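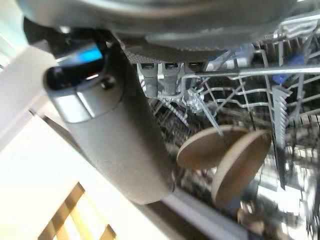

Dishwasher rack, coated wire, with the upright tines and curved loops.

Re: [shared-kitchen] Rack coating, tine spacing and loading order
Posted by Florencio Lozano
May 28, 2018
8 comments | 2 shares

Andor Vörös wrote:

> We are on the second dishwasher in the Tunstall kitchen and I would
> like to settle the loading question before people form habits. The
> old machine was loaded by whoever got there first and the results
> matched. Bowls came out with a ring of grit inside, and the mugs had
> water standing in the foot.
>
> Three things I want to know.
>
> 1. Do the plates go facing the middle or all one way? The manual
> has a drawing, but the drawing is for a full set of matching
> plates and we do not own a full set of anything.
>
> 2. On the old rack the coating went at the tips of the tines and we
> got rust marks on the white bowls. Is that something we repair or
> do we buy a rack? Vamomley quoted me for a rack in March and I
> put the quote down somewhere.
>
> 3. How much salt. I filled it once and the light is still on.
>
> Also, somebody is rinsing everything under the hot tap first. I do
> not mind, but it seems to defeat the purpose.
>
> Andor

Andor,

Taking these in your order, with the rinsing at the end.

1. Plate direction. Face them toward the middle, where the spray is strongest. On most lower racks that means two groups facing each other, with the backs of the plates toward the side walls. If the plates are mixed sizes, put the large ones toward the outside and step down in diameter as you go in. A large dinner plate in front of a side plate will shade it completely, and you will get one clean plate and one that looks as if it was never in there.

The tines are spaced for a flat plate. Deep soup plates need every second gap. If you force one into every gap they nest, the water can't get between them, and the food paste sets in the drying phase. This is almost certainly your ring of grit. Bowls want to lean, open side down and toward the center, with space between one rim and the next. Where the rack has curved loops you can use them to hold a bowl at an angle, but check that it can't rock. A bowl that turns over fills up and then empties itself on everything below when you pull the rack out.

Mugs with a recessed foot will always hold some water. Tip them. The shelf on the upper rack at home folds down, and the front edge of it gives enough slope for most of mine. If yours doesn't have one, lean the mug against the neighboring row of wires. Empty the bottom rack first so any water left in the feet doesn't land on dry plates.

2. Coating. It depends where the damage is and how far it has gone. The tips go first. They are where the dip coating is thinnest and where the crockery hits. I keep a bottle of Flosix rack paint for this and the procedure is:

- Take the rack out of the machine and let it dry overnight. Water hides under the edge of the split coating.
- Cut back any coating that lifts with a fingernail. Stop where it is firmly attached.
- Take the rust off with fine abrasive paper until the wire is bright. Wipe down with alcohol.
- Two thin coats, with a full day between them. One thick coat stays soft inside and peels.
- Rubber tip caps over the worst ones, pushed on dry. They come in bags of 50, which is a good deal more than you will use.

Don't run the machine on a hot program until the last coat has cured for the time on the label. I cut that short once and spent an evening picking flakes out of the filter.

Tips are worth repairing. Welded crossings are a different matter. If rust is coming out where two wires meet, it has already traveled along under the coating and paint on the outside will only hide it for a few months. Look at the underside of the horizontal rails with a flashlight, in particular near the wheel mounts. If more than a couple of crossings are brown I would buy the rack. Find the Vamomley quote before you ask for another, and check that it covers the wheels - they are sometimes a separate part number.

For the new machine, the useful thing is to look at the wires now while they are still good. Bright marks and dull patches look much the same under a kitchen light, so run a dry finger along them. A chip has an edge you can feel. Metal pans and cast iron are the usual cause, followed by people dropping the cutlery basket back in from a height.

3. Salt. The light works on a float or a sensor in the reservoir and lags behind the fill. On ours it went out after 2 complete cycles. If it stays on longer than that, open the cap and stir with the handle of a wooden spoon, as a crust can form across the top. Then wipe the thread of the cap before closing it, and run a rinse straight away so spilled brine doesn't sit on the steel. Set the hardness dial from your local water figures. The factory setting is a guess. Our Hiro came set in the middle and we had a white film on the glasses until I moved it up.

As for the rinsing: scrape, don't rinse. Anything solid goes in the bin. Sauce and grease can stay. If the machine has a soil sensor, it judges the load by how cloudy the first water is, and prerinsed plates can talk it into a shorter wash than the two dirty pans at the back need. The exceptions I make are egg, porridge and raw rice starch, if the load is going to stand until the next day. Run the short cold rinse program for those.

Clean the filter weekly in a shared kitchen. Turn, lift, brush under the tap, put it back and feel for the stop. A filter that is in but not locked lets grit through to the spray arms, and then you are clearing the holes with a toothpick. I weighed out detergent powder for a while to see whether the dose made a difference. It did, but less than the loading did, and a 500 gram box lasted well past the point where I had stopped keeping notes.

If you post the model number from the edge of the door I can look up whether the rear tines on the lower rack fold. Some do and it isn't obvious, there is just a clip at the base that has to be pushed sideways.

Florencio

8 comments | Share this message | Reply to list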